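Rhona Mowat
Budget planning for the second arm at Burnwood. Putting it in a thread so I can find it again, and because a few of you asked what we are spending the money on.

2/ Background for anyone new. We are a small workshop that hires out and services locks, padlocks mainly. We have one arm on the bench already. The question is whether to buy another in August or wait until the next budget.

3/ The arm is the easy bit to price. Irumano and Ritchie both sent quotes and there is not much between them. It's everything round the arm that moves: fingers, pads, cables, mounting plates, a bench that doesn't rock.

4/ Fingers first. Long, narrow ones suit padlocks and keys. Wide ones are no use to us, a small key needs a fine tip. Spare finger pads are 86 pounds a pair from Ritchie. Irumano only sells them as a kit with the bracket, at 600.

5/ I have put down 2 pairs of pads per arm for the year. Gillespie Lennox thinks that is mean. He may be right, but I'd sooner top it up in spring than have pads sitting in a drawer.

6/ The work we are pricing for is padlocks of different sizes and colours, with their keys, on a flat table. Gripping a body by the sides, and handling a small part at the fingertip. 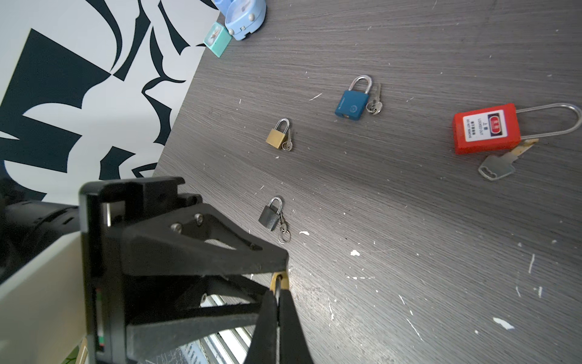
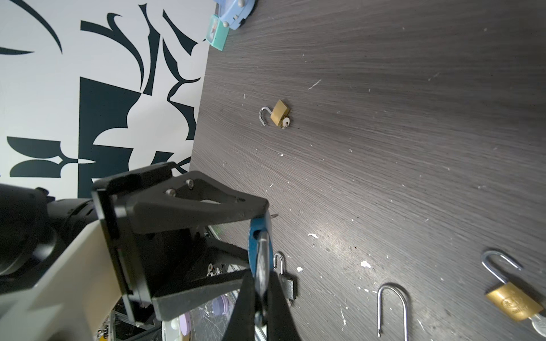
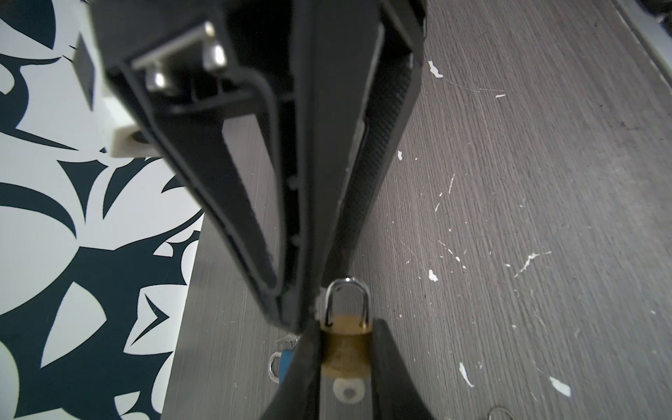 Padlock work on the grey table. First one, small brass part at the fingertip. Second, the blue padlock in the grip. Third, a brass one.

7/ You can see there why I keep on about sizes. A small brass padlock and a red lockout padlock are very different things to hold. The lockout ones have a long thin shackle and a plastic body, so I asked both firms what grip force they would set for plastic. Irumano answered the same day. Ritchie is still to come back.

8/ Wrist cameras. The Irumano quote includes one, the Ritchie quote has it as an extra line. Check this if you are comparing quotes yourself -- I had the two totals side by side for a week before I noticed they weren't for the same thing.

9/ Table surface. Sheena Rankin wants a plain mat on the new bench. Small keys are hard to pick up off anything hard and flat, and a thin mat gives the tip something to push into. Cheap, so it is in.

10/ Training. Both firms charge by the day. Torquil Drummond did the last course and can teach the rest of us, so I have put in one day and no more.

11/ Service contract. This was the big surprise. Over three years the Ritchie one costs more than the gap between the arms. Irumano will let you go without and pay per call-out. We had a single call-out on the first arm, for a cable, so I am going without.

12/ Delivery is 21 working days from Irumano if the order is in by Friday. Ritchie would not give a date in writing.

13/ Someone asked about second-hand. I did look. Drulalar had an ex-display arm at a decent price, no fingers, no controller. By the time you add those back you are close to new, with no warranty.

14/ So the list as it stands: one Irumano arm with the wrist camera, the finger kit, pads from Ritchie if they fit the Irumano bracket, a mat, a day of training. No service contract.

15/ The pads are the open question. Ruaridh Dalgleish has a Ritchie pair and is going to measure the hole spacing for me. If they don't fit it's the 600 kit again when the first lot wear out, and that changes the sums for year two.

16/ If you run Ritchie pads on another make of finger, please reply with the bracket you used. I'll add the measurements to this thread when I have them.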